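Swap table back at Zinarwood hall

2021-03-17
By Carmela Soler

The kitchen swap table is back at Zinarwood hall, and it's filling up quick. Bring what you dont use, take what you do. Cutting boards, bowls, mug trees, egg cartons for the seedling lot – all welcome. Knives no, sorry. Table open from 10 till six, all month. 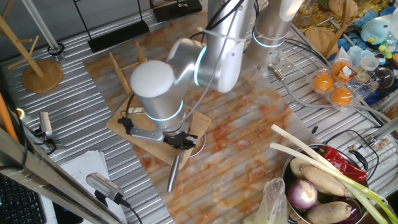
Lilibeth Evangelista would like more wooden boards and fewer plastic tubs, and thinks anything cracked should go straight home again. Fair point.

Last July 133 items changed hands, roughly 18 of them mugs. No booking needed. Bags are 77p at the door or bring your own. Leftovers go to the Urrutia shop at the end of the month – cleen ones only please.

Recent items
Urnach footpath reopens
Bread class: places left
Lost keys at the hall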